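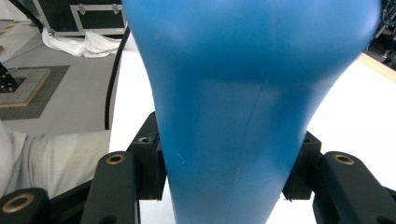 Sutter Play Shape in Blue, reviewed by Zanele Baloyi
Posted 6/1/21
Category: Toys and Playroom

I have been meaning to write up the Sutter shape for ages, and every time I sit down to do it one of the kids has run off with it. So I'm doing this one after bedtime, with the thing sitting next to my keyboard.

If you haven't come across it, the whole toy is one smooth piece, wide at one end and narrow at the other. No face, no lights, no batteries, no sound chip (thank you, Sutter). It comes in a few colors and we have the blue, a good strong medium blue that I'd happily paint a bathroom. My sister ordered hers from the same shop in Purnville and I kind of wish I'd gone for two, because the blue one is never available when anybody wants it.

The feel is what sold me. The finish is matte and a little bit rubbery, somewhere near vinyl if you want me to put a name on it, and I couldn't find the exact material listed on the shop page. It doesn't have that slick shine cheap toys have. Small hands can hang on to the narrow end without much trouble, and my four-year-old carries it around like an ice cream cone. My seven-year-old likes to tuck it under one arm and be very serious about it.

So what do they do with it? Everything! It has been a trumpet, a turnip, a wizard hat that won't stay on, the nose of a rocket, and for one very long afternoon a baby that had to be fed before anyone else got lunch. I thought they'd be done with it by the end of the first weekend and here we are 11 weeks later. The wooden train set we got at the same time has been in the closet for most of that, poor thing.

They also roll it. Since one end is so much wider than the other it doesn't go straight, it swings around in a curve, and they've made up a game where you try to get it to come back to you across the hallway. I have played this game on my own after they were asleep. I am pretty good at it.

A few practical notes, for the people who scroll straight to these (me, always):

Cleaning. Warm water, a drop of dish soap, a soft cloth. Ours has had yogurt and washable marker on it and both came off. Blue marker took a second go and I only found it because it was a slightly different blue.

The seam. There's a thin seam line down the surface. It's faint and you have to go looking for it, and I can't feel it catch on anything. I've seen people online get quite worked up about it. Doesn't bother me.

Scuffs. The matte finish does show small marks, mostly pale ones. If you want a toy that looks brand new on a shelf forever this might annoy you. It lives on our floor, so fine.

Heat. We left it on the back steps on a 98 degree day and I expected the worst. Same shape as before when I brought it in. I still wouldn't store it out there.

Storage. It's an awkward shape, I won't pretend otherwise. It won't stand on the narrow end and it takes up more of the toy bin than you'd think. We gave it its own spot on the bottom shelf next to a 1000-piece puzzle that I'm going to finish one day.

We had the Ritier version before this, passed down from a neighbor. That one is shinier and harder, and it was loud on our floors. It was fine, the kids liked it, but I never picked it up just to hold it, and I do that with the Sutter all the time. I'm doing it right now between paragraphs.

What would I change? I'd love a smaller size for the car. And the box it came in was enormous, with three languages of instructions for a toy that doesn't do anything. (The kids kept the box too, obviously.)

Would I buy it again? Yes, and I already have, in yellow, for my nephew's birthday in June. Don't tell him.

Good for: kids who pretend a lot, noisy hallways, tired parents
Less good for: tiny apartments, anyone who needs a toy to have a purpose

Four and a half stars. Half off for the toy bin situation.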